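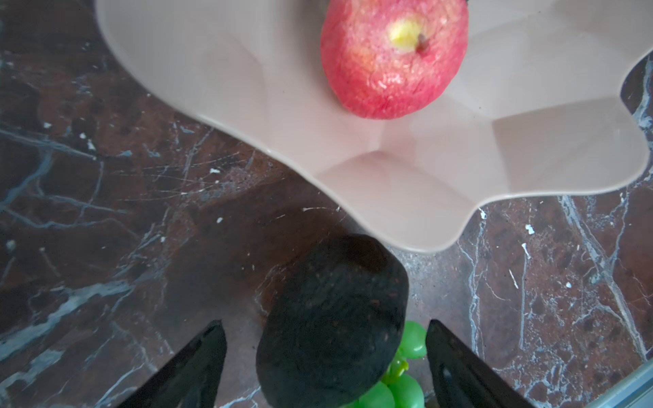 4.2 Setting the equipment budget

The budget for the Flurketti trials was drawn up before the tasks were final, and this caused most of the changes made to it later. The first plan gave 80 per cent of the money to the arm and left the gripper, camera, fingers and props to share the rest. Once the fruit-handling task was chosen, that split no longer made sense. In Figure 3 the tip of the dark avocado comes almost to the rim of the bowl and the grapes lie right beside it, so the finger on that side has very little room to fit in. A wide, cheap gripper can be bought for such work, but it will spend its time nudging things it was not asked to pick up. We moved money from the arm to the gripper for that reason.

Research > Kitchen Handling > Working Papers > Section 4
Overview Methods Costs Results Contact

Quotes were taken from two suppliers. Breltora offered the arm and gripper as one package with a service contract. Lelix sold the gripper alone, with spare fingers priced separately. The package was easier to order, but the contract tied us to the supplier's own fingers, and we expected to change their shape more than once. We bought the arm from Breltora without the contract and the gripper from Lelix. Delivery to the Riihimäki laboratory took 30 working days for the arm and 10 for the gripper - a gap that should be planned for, as the warranty on the gripper started on delivery and it sat in its box until the arm came.

Consumables were left out of the first plan altogether. Finger tips wear, cables at the wrist bend many times a day, and fruit props need replacing when their surface is marked. We now keep a separate line for these items and review it each June. 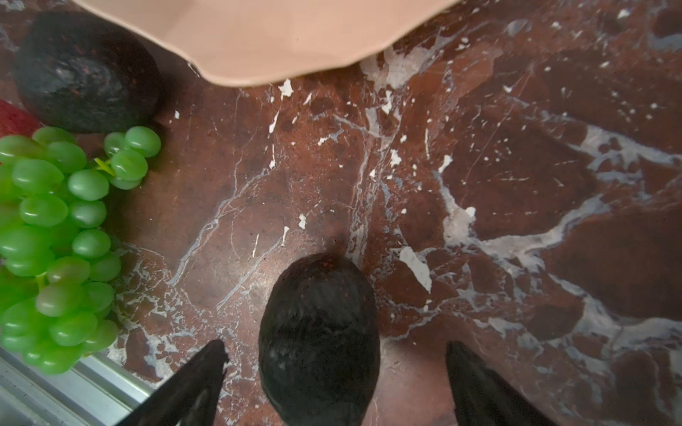
Lighting was the other late cost. A dark avocado on a dark, veined, polished counter is hard for a low-priced camera to separate from its background, and black fingers make it harder (Figures 3 and 4). We first set aside money for a better camera. After trying the existing one with two soft lamps, we bought the lamps and kept the camera money in reserve. Part of that reserve later paid for spare fingers.

By the end of the purchasing period, 83 per cent of the total had been committed. We would advise other groups to hold back a similar share until the first tasks have been run on the real work surface. Quotes should also be asked for with and without service, and the cost of staff time for fitting and calibration should be entered as its own line. In our case it was hidden under general laboratory costs, and we can't now give a reliable figure for it.

This site uses cookies to remember your reading settings. Accept Decline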